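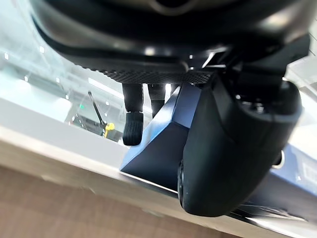 Zindusach Serials is a collection of fantasy and paranormal romance stories which were first published chapter by chapter on the old Zindusach reading site. The site closed and the authors who agreed gave their texts to us. In the original files the scene breaks were made in many ways: stars, long lines, empty lines, small drawings of bats. We changed all of them to one row of small diamonds, a pattern close to the diamond grip on the black band in the photo at the top, and this row is the only ornament you will find in the texts. If you need the original marks, they are kept in the folder "raw".

Release date: 8 September 2019

Contents

The collection has 1282 chapters from nearly 400 serials. Some serials are complete and some stop in the middle, as the authors left them. Each chapter is one text file in UTF-8. The file name has the short name of the serial, then the number of the chapter. Prologues have the number zero. Bonus chapters, which were usually written for a release day or for a holiday, have the letter b after the number.

Folders

raw — the files as we received them
clean — the same files after our corrections
notes — author's notes, dedications and thank-you messages, separated from the story
index — one table with all serials

Fields in the index table

serial: short name, lower case
title: full title, as the author wrote it
pen_name: the name used on the site
subgenre: vampire, shifter, ghost, witch, fae, demon, mixed
status: complete, open, abandoned
heat: a value from 0 to 10, given by the author and never checked by us
series: name of the larger series, if there is one

Please be careful with the field "heat". Two authors can give the same value to very different stories, and some authors changed their opinion in the middle of a serial. In such cases we kept the last value. 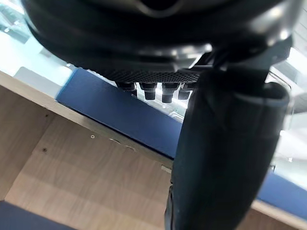
Figure 2. Row of four short black connectors below the mesh plate.

What was corrected

We repaired broken quotation marks, double spaces and wrong line ends. Spelling was left alone, also when it is clearly a mistake. Two serials, Randale and The Wike Sisters, came to us in 2 versions each, and the differences are too large to join them. Both versions are included, with the endings _v1 and _v2. In Raston Nights the chapters after the wedding were in wrong order on the site, and readers complained about it for a long time. The order in "clean" is the one which the author sent to us.

Known problems

Some chapters contain invitations to giveaways and guest posts which finished years ago. We moved most of them to "notes", but surely a few are still inside the stories. Links were not tested. The subgenre "mixed" is too big and we would like to divide it in the October release.

Adult content

Many stories are for adult readers. There is no filter in the files, so please use the field "heat" with the caution described before.

Use

You may read, search and study the texts for non-commercial purposes. The rights stay with the authors. Do not print or sell the stories, and please write the pen name and the title when you quote from a chapter.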